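Caldeira listening notes, read me first

Hello! I'm Rui Frade and these are my notes on one record, the album Caldeira by the duo Trundetti, turned into a small dataset because I couldn't stop adding columns to a spreadsheet. If you came looking for the audio, there isn't any in the download. Buy the record, it's lovely.

Last changed 4 February 2025.

What's in the download

Two files, both plain CSV, both UTF-8. The first is called notes.csv and it has 3,908 rows. Each row is one remark about one moment in one song: a timestamp, the track, who was listening, and whatever they typed. The second is tracks.csv, which has the running order, the length of each track in seconds, the key as best we could work it out, and a column called mood that I now rather regret (more on that further down).

The notes were typed by 157 listeners, most of them people on the Flurstead mailing list, which started years ago as a place to swap tapes and somehow still exists. I asked everyone to play the album from start to finish at least once before typing anything. Some people did it in one evening, some spread it over a fortnight, and one person sent me nothing but remarks about the bass on the title track, all of which are excellent.

Why I made it

When the first single came out in March I read a pile of reviews and they all talked about the same chorus. Fair enough, it's a great chorus! But I kept noticing little things — a breath left in before the second verse, a piano note that comes in early and stays wrong all the way through — and I wanted to know whether anyone else was hearing them. Reviews hardly ever give you a timestamp. So I asked for timestamps.

I'd like it if people used the notes for their own writing, or for making silly charts, or for teaching someone how to listen to an album properly. I've used them mainly for arguing with friends.

The columns in notes.csv

track is the track number as on the vinyl, so if you're following on a streaming service you'll be fine until the second side, where the streaming version puts the interlude in a different place. Go by the title if in doubt.

time is minutes and seconds from the start of the track. People are not very exact with these. A remark about a drum fill may sit a second or two after the fill, because you hear the thing first and look at the clock afterwards. I thought about correcting them and decided against it.

listener is a short code, the same code all the way through for the same person. No real names. I have the list on paper and it's staying on paper.

note is the remark itself, spelling untouched. There's some swearing, mostly affectionate.

repeat is a number from 1 upwards, saying which time through the album the person was on when they wrote it. It's blank where they forgot, and they forgot a lot.

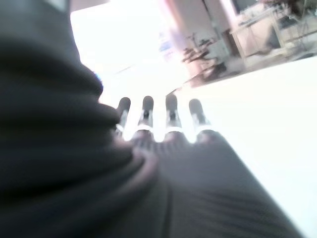 Photo: Rui Frade

About the mood column

Right, so. In tracks.csv every song has a mood, and I chose them all myself in a single sitting with a pot of coffee. Track 4 is down as "cross", which at least three people have written in to complain about, and they're probably right, it's more wistful than cross once you've read the lyric sheet. I've left my first choices alone so that older charts still match. Please don't train anything clever on that column, or quote it as if it were the band's own view. It's one man's opinion before lunch.

The keys are on firmer ground. I worked them out at the piano and a friend who can really play checked them over. The closing track drifts sharp towards the end (tape speed, I think, though it might be deliberate) so I've put down the key it starts in.

Which version of the album

Everything refers to the Prolumell pressing. Prolumell is the label, in case that looks like a typo. There's an earlier promo with a longer fade on the opener and a slightly different vocal on the duet, and a few of the listeners had that one. Their rows are still in there, with the word promo at the start of the note, so you can filter them out easily enough. If a timestamp on the opener goes past the end of the song, that's a promo row where someone forgot to say so.

Known problems

Commas inside remarks are fine, they're quoted. Line breaks inside remarks are less fine, and older spreadsheet programs may split those rows in half. Open the file with something that understands quoted fields and you'll be all right.

A few people typed the same remark twice by pressing send again. I removed the exact copies and left the nearly exact ones.

The listeners all like this band, or liked them enough to say yes. So the notes are kinder than a random crowd would be, and you shouldn't read them as a score.

There's nothing at all for the hidden bit after the last track. I didn't know it was there. Sorry!

Using it

Do what you like with the two files as long as you say where they came from. "Caldeira listening notes, Rui Frade" is plenty. The lyrics aren't mine, so where a note quotes more than a line I've trimmed it and put three dots.

If you find a mistake, write to me through the Flurstead list with the row number. I'm slow but I do read everything, and corrections go in whenever I next have a free Sunday.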